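The Gas Desk

Bernadette Gaillard had told her there were two kinds of people in the Energy Ministry: those who could read a pipeline map, and those who got promoted. Ah-rin Ki could read a pipeline map. She loved pipeline maps! She had grown up on an island where every drop of fuel came in by boat, and the first time she saw the whole network spread across a wall -- the trunk lines, the compressor stations, the little storage caverns marked like beads -- she stood in front of it so long that a guard asked if she was lost.

So when the call came at five in the morning, she was possibly the only person in Prunholm who was glad to get it.

"Bitia wants to change the contract," Bernadette said. "All of it. They want to be paid in their own money."

"By when?"

"Sixty days. Can you come in?"

Ah-rin was already looking for her shoes.
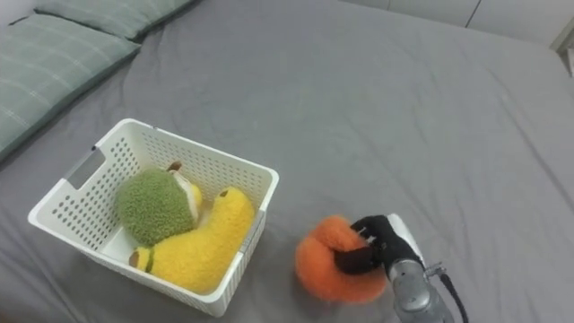 PRUNHOLM, 19 March 2019

The notice was one page long. It had been signed by Libor Polák, who ran the central bank over in Bitia and who, as far as Ah-rin knew, had never signed anything to do with gas in his life. She read it on the tram, then again in the elevator, then out loud to the room.

"Why him?" said Marek Brabec. Marek was the minister, and he was eating a roll over the draft budget. "Why the bank? It's always the energy people. They shout, we shout back, and then we all have lunch."

"Look at the last paragraph," Ah-rin said.

He looked. He brushed some crumbs off it and looked again.

"It says the buyer may propose other arrangements."

"Yes! May propose! They've never let us propose anything. The energy people would have cut that line in a second. Polák put it there himself, I'd bet my pension on it."

"You're twenty-six," said Bernadette. "You don't have a pension."

But she had pulled her chair in closer, and so had Marek, and for the next hour they did the thing Ah-rin had dreamed of doing since school, which was to take a contract apart on a big table with people who cared how it worked. The price was linked to oil. The volumes were fixed each June. The border station at Grakdale could be run in either direction (Marek didn't know this and was delighted), so if it came to the worst they could pull gas back from the west, at a painful price, for three weeks. Maybe a little more if the weather was kind.

"And after three weeks?" Marek asked.

"After that the glassworks shuts. A thousand jobs, near enough."

"It's 1,000 exactly," said Bernadette. "I was at the opening. They gave a speech about it."

Marek put down the roll.

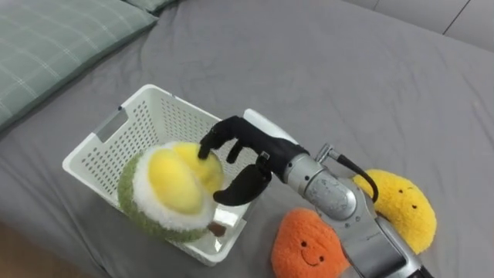

"Who do we have that Polák would talk to?" he said. "I mean really talk to. If I call, it's a crisis. If the prime minister calls, it's a bigger one."

There was a silence. Ah-rin knew the answer and was waiting for somebody senior to say it, and then it was clear they weren't going to.

"Viera Lukáč," she said.

Bernadette made a noise like a kettle.

Viera Lukáč had written the first Bitia contract, in the days when it was done by hand and by train. She had also called Marek a decorative shrub on live radio, and she had not set foot in the ministry since. But she and Polák had studied together, and they still played chess by mail, a move every few weeks. Ah-rin had read that in an old interview and had never forgotten it, because who plays chess by mail?

"She won't do it for me," Marek said.

"No," Ah-rin agreed. "But she might do it for the contract. It's her contract."

He thought about that for a good while. Then he slid the phone across the table, over the budget and the crumbs, until it bumped against her hand.

It rang four times.

"Lukáč," said a voice. "If this is about the gas, I've been up since three, and I want to know what idiot fixed your volumes in June."

Ah-rin grabbed a pencil.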